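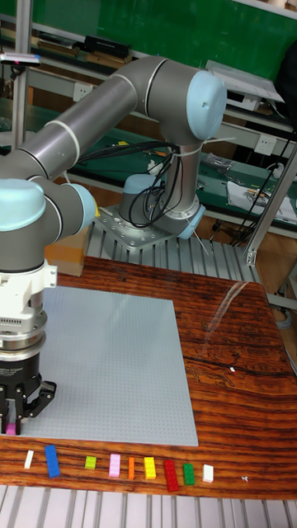 Clestorden's 1,000 jobs: who did the math?

7 July 2021

The town of Clestorden is being asked to give up property tax on the old Devden rail yard for 25 years, and the case for doing it rests on a single number. The developer, Kiiskinen, says the site will bring 1,000 jobs. The number is on the front of the brochure and on the banner outside town hall. It is harder to find in the actual proposal, where it comes up once, in a paragraph that begins "at full build-out."

No date is given for full build-out. The first phase is a parking lot, a loading area and one building with no named tenant.

The job count comes from a report by Trunaso, a consulting firm hired and paid by Kiiskinen. The report runs 14 pages, and a good share of those are maps. It counts construction work, which ends when construction ends, and it counts what it calls "supported" jobs, meaning people at diners, gas stations and day care centers who might be a little busier. Anyone already working in town who switches to a job at the site is counted as new. 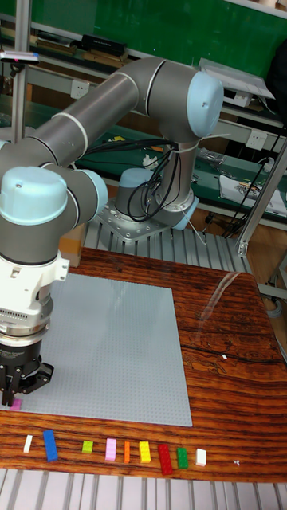
A gray arm with light blue joint caps over a striped wooden tabletop.

Monique Lebrun, who speaks for Kiiskinen, said the report used "accepted methods" and that the company "stands behind the figure." Asked how many people would be on the payroll the day the first building opens, she said it was too early to say. Asked if the company would put a number in the contract, she said that was a matter for the lawyers.

Town supervisor Morag Drummond supports the deal. "We've had a fence and weeds out there since I was in high school," she said. "Some tax later is better than none ever." That may be true, but none is close to what the town would be getting. Under the draft, the payments in place of tax start at 2 percent of the normal bill and stay there until the second phase is finished. If there is never a second phase, they just stay there.

The draft has no clawback either. Plenty of towns write one in: miss the job target, pay back part of the break. Drummond said she had raised it and been told it would "send the wrong message" to investors. She would not say who told her.
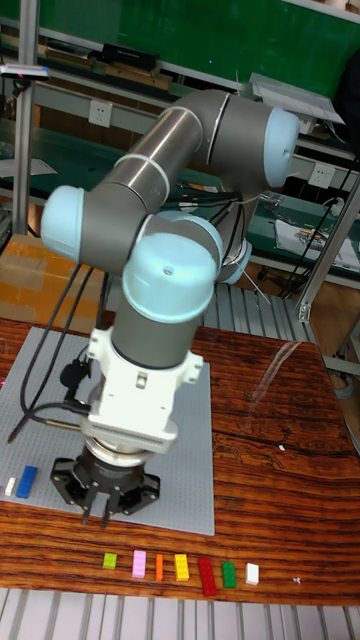 Wooden table with a gray studded baseplate, under a jointed arm.

The school district stands to lose more than the town does, and it has no vote. Stefaniia Karpenko, who teaches fourth grade and has read the whole Trunaso report, wants to know why new students are not in it. "If the jobs are real, then the families are real," she said. "So where do the kids sit?" The report does not mention schools.

Yaroslav Nazarenko has run a tire shop across from the yard through two earlier plans for the same land, an outlet mall and then a cold storage warehouse. Neither got past the sign. He pays full tax on his lot. "I'd like a building over there," he said. "I'd sell tires to those people. I'd also like the same deal."

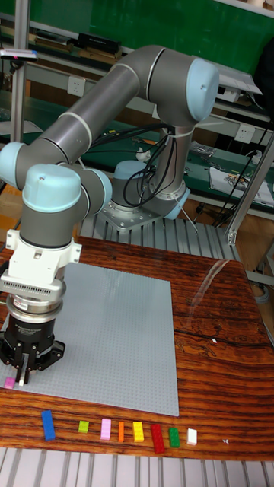
Black two-finger gripper below a gray arm with light blue caps.

Hnat Dovhaniuk, the one board member who has said he will vote no, has asked for a second study, paid for by the town and done by a firm with no tie to the developer. Drummond said there is no money for that in this year's budget. Kiiskinen has asked for a vote before the end of July. Lebrun said the company has other sites in mind but declined to name them.

The draft agreement can be read at the clerk's office during normal hours. It has not been posted online.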